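Wrist camera or side camera for picking up fake flowers?
Posted in Robot Learning by Kamrul Mondal

Hi all, I'm in the second year of my master's and I've inherited a flower sorting task from someone who graduated in May. It's one arm with a parallel gripper, plus a pile of artificial roses and hydrangeas. We train by imitation: one of us drives the arm through the motion, we save it, and the policy learns to copy us from the camera views.

My question is about a result I can't explain. I trained on 100 demonstrations with both cameras and got a policy that's pretty decent. Then I covered the side camera at test time, expecting a disaster, and it barely cared. Covered the wrist camera instead and it fell apart completely! It drives over to a flower, hovers, and closes on air next to the stem. Is it normal for a policy to lean that hard on one view? And should I retrain with only the wrist camera and save myself the calibration headaches? My advisor wants an answer before we collect the next batch, and I'd love to not be wrong in front of the whole group.

Inês Marinho

Totally normal, I went through the same thing on the Dorirside cable project. Stems are thin. From a camera over by the table, a few millimeters left or right hardly changes anything, so for the last bit of the reach the policy learns to trust whatever is closest to the fingers. What you measured is that the wrist view matters for the grasp. It doesn't tell you the side view is useless.

Before you drop it, look at where your failures are. I bet your covered-side-camera trials all had the arm starting somewhere near the flowers. Start it far off, or leave only one rose at the far end, and I think you'll see it wander. We also got a lot out of hiding each view at random during training (we blanked one of the two for roughly 90 frames at a stretch). The policy stopped putting all its eggs in one basket and we didn't have to collect anything new.

One more thing – check your wrist images for blur. If people drive the arm fast, a good chunk of your close-up frames can be smeary, and those are exactly the ones you need sharp. Slow down for the last few inches. It feels silly while you're doing it but it helped us more than any change to the network.

Chaminda Dissanayake

just use a bigger model. we had 100 demos too and it didn't work until we had 2000

Anjana Begum

I'd go with Inês on this one. We do flowers as well, roses and blue hydrangeas, and I ran pretty much your test last year. With the wrist view blanked, our arm still went to the correct flower nearly every time and then missed the stem. With the side view blanked it grasped fine but kept choosing whichever bloom it bumped into first, even when we'd asked for the other kind. So for us the split was "which flower" from the side and "where exactly" from the wrist. If you only score successful grasps you'll never see that second kind of mistake! Score the choice and the grasp separately, it's one extra column in your sheet.

Our two views, wrist first and then side:

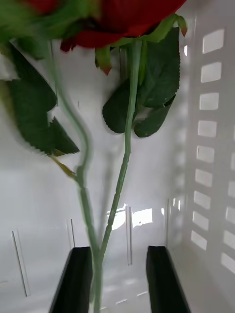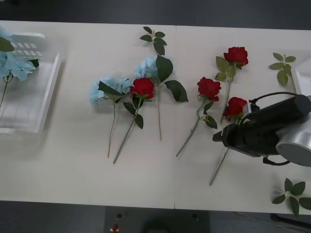
Kamrul wrote back that he'd only been scoring grasps, so a wrong flower held nicely had been going down as a success the whole time. He's redoing the covered-camera trials with both columns and the arm parked at the far end, and wants to know if Anjana blanks the view with black or with noise.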